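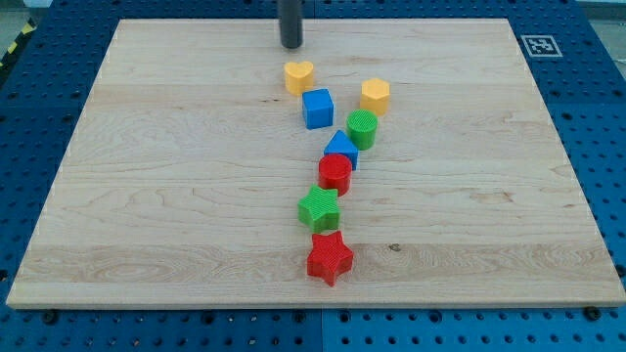 Can a machine tidy the house yet? Small parts of it, slowly, and with somebody standing by.

BISTCOMBE, Jan 13, 2019 — Ullik, the household automation firm, today publishes the results of its first chores trial, run with the test workshop Nimar. The company had hoped to announce a robot butler. It is announcing a report.

Over 30 days the trial set 452 jobs in clearing up, sorting and putting away. Toy blocks went rather well: the arm finished 72 per cent of its pushing and sorting jobs without help. Socks did not go well, and Ullik asks that journalists read chapter four before ringing about them.

"We can move a star next to a heart," the company said in a statement. "We can't yet do the stairs, the bins or anything under the sofa."

Shop-floor work fared better. Stacking trays at the Ivanov bakery supply depot took the machine almost 4 times as long as the staff, who were very polite about it.

The full report is free from Ullik's press office in Bistcombe. A second trial, covering cutlery, is being planned. No launch date has been set for the butler.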